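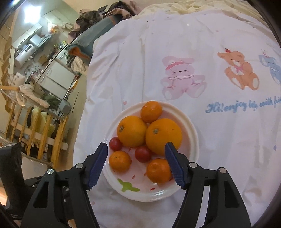 Fruta fuera de la cocina: dónde se come y dónde se deja en una vivienda compartida
Informe de proyecto, asignatura Hábitos y Espacio Doméstico
Entrega de febrero (versión corregida)

1. De qué va

La pregunta era sencilla: si en una casa la fruta está guardada en la cocina, se come menos que si está en un plato en el cuarto? Nos lo planteamos porque en la residencia Durdale casi toda la fruta que se compra acaba blanda en el cajón de la nevera. El cajón no se ve. La cama sí, ahí se estudia, se cena, se ve la serie y se dobla la ropa (o no se dobla).

Presupuesto pequeño, tiempo todavía menos. Trabajamos en 2 pisos, el de Durdale y otro en la calle Sundano, durante 3 semanas.

2. Material

Plato blanco redondo, llano, con el borde un poco levantado. Tiene un dibujo de hoja verde y unas rayitas rojas. Probamos antes con un bol hondo y mal, la pieza de abajo no se ve y se olvida.
Naranjas grandes y mandarinas pequeñas.
Tomates rojos pequeños. Sabemos que la gente no los cuenta como fruta, en el informe van juntos para no complicar la tabla.
Fruta comprada en Golob, la tienda de abajo. Naranjas a granel, sin malla.
Una libreta al lado de la cama.

3. Cómo se hizo

Primera semana todo en la cocina, como siempre. Segunda semana plato encima de la cama durante el día, sobre la sábana (la de los ositos). Tercera semana el plato pasa a la mesilla.
Se rellenaba por la mañana. Cada uno apuntaba lo que cogía y a qué hora, mas o menos. Por la noche el plato volvía a la cocina porque nadie quiere dormir con mandarinas.

La disposición también se pensó un poco: naranjas grandes en el centro, mandarinas alrededor y los tomates en los huecos. Si los tomates van solos en el borde se escapan al mover el colchón. Las naranjas grandes hacen de tope, con el plato llano eso es importante.

4. Resultados

En total 44 piezas apuntadas. La semana de la cama fue la mejor con diferencia, luego la mesilla, la cocina la última. Las mandarinas desaparecen primero, siempre. Se pelan con la mano y no hace falta levantarse. Las naranjas grandes se quedan: piden cuchillo, plato aparte y servilleta, y en la cama eso da pereza.
Los tomates tuvieron mas éxito del esperado a media tarde. Uno se encontró al hacer la cama, entero.

En peso, hubo días de hasta 400 gramos por persona, contando la piel. No pesamos las cáscaras por separado, error nuestro.

5. Problemas

Espacio. La cama ya está ocupada: el montón de ropa y mantas en un lado, el cojín. El plato compite con todo eso y pierde cuando alguien se quiere tumbar. En el piso de Sundano directamente lo pusieron en el suelo dos tardes y esos datos no se han usado.

Manchas. El zumo de mandarina en tela clara se nota. Para otra vez, un paño debajo.

La ropa. No era el tema pero sale en casi todas las notas de la libreta. Sin armario suficiente, las prendas van a la barandilla de madera y lo que no cabe va a la cama. Si se quiere usar el cuarto para comer algo hay que resolver primero eso. Propusimos un perchero de pared del catálogo de Prillport, no se llegó a comprar.

Las notas. Hay tardes en blanco. No sabemos si no se comió o no se apuntó, las dejamos como cero.

6. Qué cambiaríamos

Menos naranja grande y más mandarina. O llevar la naranja ya en gajos, tapada, pero entonces se seca.
Plato con base antideslizante.
Alargar la fase de cocina, una semana es poco para comparar y además coincidió con exámenes, que se come peor y a deshora.
Repetir en un piso con mesa en el cuarto. En los nuestros no había y eso seguramente infla el resultado de la cama.

Anexo: la tabla de la libreta pasada a limpio va en hoja aparte. Falta la última tarde de Durdale, la añadimos cuando aparezca la pagina.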